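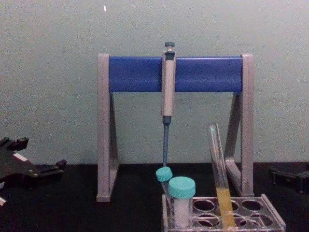
Slide 1: The bench task

Good afternoon. I'm Liya Admasu, and I work with Wubit Hailu on the Casmont project. Today is about teaching by remote control, and what we changed after August.

Name the parts quickly: pipette hanging on the stand, clear rack, three tubes, one gripper on each side. The teal caps matter later. Don't explain pipettes to this crowd.

The small tube leans to the left, with its cap close to the pipette tip. Ask the room how they would approach it. Take one answer, then move on.

Slide 2: How we record

One operator, two arms, one task per recording. The operator holds a pair of hand controllers and the arms follow. We save joint positions, gripper opening and video together.

We have 1522 recordings so far. A recording stops at 40 seconds, finished or not. Wubit set that limit and I argued against it. She was right - the long ones were mostly people hesitating.

Slide 3: By hand or by remote

At Prosser we started by moving the arm by hand. Good for one arm and slow motions. With two arms you run out of hands, and your sleeve ends up in the video.

Remote control fixed both problems. It also took away the feel of contact. New operators squeeze too hard and push tubes sideways. Clilo, our practice setup, has them lift and return empty tubes until they stop doing that.

If asked about force feedback: we tried it for a week, the delay was bad, we may try again.

Slide 4: What a good recording looks like

Steady approach, short pause before closing, straight lift. Keep the corrections in. If an operator misses a cap, backs off and tries again, that goes in the set. Throw out anything where the operator was talking to someone.

Play the Iretti clip, no sound. Skip it if we're behind.

Slide 5: Open problems

Clear glass is still hard, and so is a tube that sits at an angle. We don't know yet if more than 1000 extra recordings would help or if we need a second camera view.

Wubit takes the questions on training. I take the ones on hardware.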